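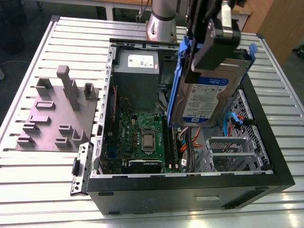

Teaching a robot arm to take apart old PCs (a month with the Prirkine kit)

1 April 2022 · 3 min read

So I finally caved and signed up for the Prirkine disassembly kit, the one I kept going on about last September. Quick recap for anyone new: you bring the arm and the bench, they send you the gripper fingers, the software, and a set of print files for fixture plates. You pay 184 a month for the software and the fingers are yours to keep. I paid for all of it myself, in case you were wondering!

I started with hard drives, and I'm glad I did. Drives in plastic caddies are about the friendliest thing in a desktop tower. With the case on its side and the panel off, there's a tab to squeeze, a nice rigid frame around the drive, and plenty of room to lift once you clear the cage. The "guided pick" setup had me jogging the arm to a grip point, a lift point and a drop point, and then it worked out the rest. First good pick took me an evening (okay, an evening and a pot of coffee).

What I like most is the fingers. They're slim enough to get down between the cage and the cables, and they hold a drive even when it comes out crooked, and mine come out crooked a lot. I've done 164 pulls so far and dropped 2, both on days when I'd rushed the calibration. I'll take that.

Cables are where it gets grumpy. The software has a "soft obstacle" mode that's supposed to steer around loose wiring, and it sort of does, but a SATA cable curving through the wrong spot will still stop the whole run. I unplug everything by hand first now. Memory and graphics cards are on the feature list too, and I got exactly nowhere with the memory clips. Support (hi, Inger Kirkegaard, you are a very patient person) told me to wait for the next update and leave them alone for now, so I have.

The fixture plate files are great, by the way. They're all little posts and holders, and you can shuffle them around before you print. Mine took forever on my slow printer — start it before bed. I'd skip the tallest post if you don't have anything to hang on it.

Would I tell you to buy it? If you've got a stack of some 400 towers waiting to be stripped, like the refurb place that got me into this, sure, it's a good start. If you've got a dozen in the garage, get a screwdriver and put a podcast on. I'm keeping mine through the summer, and I want to try power supplies next if I can work out how to grab one without bending the case.

14 comments · 9 shares

Recent posts
Binport storage trays: worth the money?
Why I sent the Kornar gripper back
Bach bench clamps, one year on
My cable drawer, sorted at last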